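Anholm Press Junket Transcripts: README

What you get

Interview transcripts from the press tour for Anholm, the animated feature about a lighthouse keeper and the goose who disapproves of him. There are 100 interviews in the set, with 2502 question and answer pairs, and the goose comes up in most of them.

The tour ran through July. Every outlet got eight minutes in a hotel room with a poster on an easel, and you will find that eight minutes is long enough to ask what drew you to the role and very little else.

Who is talking

Iman Lahlou (voice of the keeper)
Walter Castaño (voice of the goose)
Elvira Alvarado (director)
Fredy Lozano (composer, present for 30 of the interviews and asked a question in eight)

Files

interviews.csv: one row per question and answer pair
speakers.csv: speaker codes and roles
outlets.csv: outlet names, replaced by codes where we were asked nicely
notes.txt: Flor Apaza's notes on crosstalk, coughing and the room service incident

Columns in interviews.csv

interview_id: a number. Gaps are interviews that were pulled before release.
turn: position within the interview, starting at 1
speaker: code, see speakers.csv
question: as asked, including the ones that are really speeches
answer: as given
spoiler: yes or no. "Yes" means the ending. The studio would like it to mean more than that.
laugh: yes or no. Polite laughter counts. We tried separating it from the other kind and gave up.

How it was transcribed

Flor typed the first pass and Walter Castaño's agent read the second, with great attention to one speaker. Ums are gone. False starts stay in when they change the meaning, so Elvira's answer about the budget is intact. Castaño sometimes replies in the goose voice. Those replies are marked [goose] and spelled as well as we could manage.

Known problems

Interviews recorded in the room facing the street have traffic under them, and some answers are marked [unclear]. Two journalists at Perkberg share a first name and may be swapped. The word "Kelmendi" (the island in the film) was spelled several ways in the raw files and has been fixed by search and replace, which also fixed a caterer's surname. Sorry to the caterer.

Sidewalk, plaza, sidewalk:
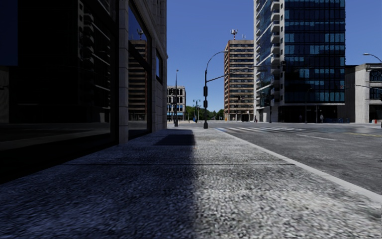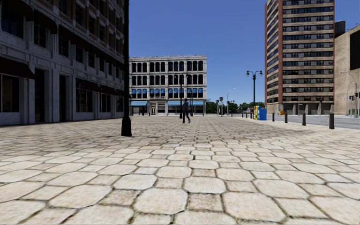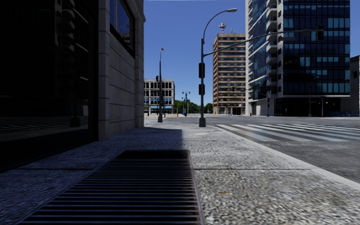

Things people have used it for

Counting how often an actor says "journey." Studying how the same answer wears down over a long day; Lahlou's story about the recording booth loses a sentence every few interviews and is down to a nod by the last one. Please don't use it to train anything that imitates the cast. They signed up for a junket, and that was plenty.

Terms

Free for research and teaching. Quote short passages with the interview_id. For anything longer, write to Costo, who handled the tour, and allow time, as they are slow.

Changes

30/08/2021: first release. Spoiler column checked again after a complaint from someone who hadn't seen the film and now needn't bother.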